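Chapter 4
Placement Tests and How Colleges Use Them

Key terms: placement test, cut score, multiple measures, corequisite course, retest policy

A placement test is given to students who have already been admitted to a college. Its purpose is to decide which course a student should take first, most often in mathematics, reading, or writing. An admissions test helps a college choose among applicants. A placement test is used after that choice has been made, and a low score on it does not cancel an offer of admission.

Most placement tests are taken on a computer in the weeks before the first term, and July is a busy month for testing offices. Some tests are adaptive. In an adaptive test, the difficulty of each question depends on the answers given so far, so two students sitting side by side may see different questions and finish at different times. Other tests give every student the same questions in the same order.

4.1 Cut scores

A cut score is the lowest score that places a student in a given course. Colleges set their own cut scores, and the same result can lead to different courses at different schools. At Eskola College, the case used throughout this chapter, the mathematics test is scored up to 300. A student who scores 285 goes directly into calculus. A student who scores 109 begins with a course in basic algebra.

Cut scores are usually set by a panel of instructors. The panel reads each question and judges whether a student who is just ready for the course would answer it correctly. Dolores Begay and Gopinath Thomas, who led the panel at Eskola, reported that the instructors disagreed most about word problems. The panel met for 2 days and changed its first recommendation once.

4.2 Errors in placement

Two kinds of error are possible. A student may be placed too high and fail the course, or placed too low and spend a term on material already known. The second kind is harder to detect, as these students tend to pass. Martti Kallio studied the records of 671 first-year students and compared their placement with their high school grades. His results are discussed in Section 4.5.
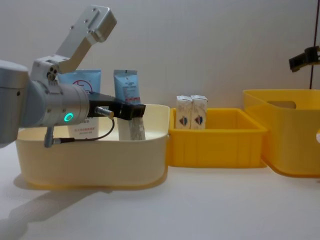 Figure 4.1. Robot arm and gripper over a cream-colored bin with upright tubes.

Many colleges now use multiple measures, meaning that test scores are combined with grades, courses completed, and sometimes a short interview. Others place students in a corequisite course, where extra help is taught alongside the regular class.

Before reading Section 4.3, find the retest policy of a college you know. Note how long a student must wait, what the fee is, and which score is kept.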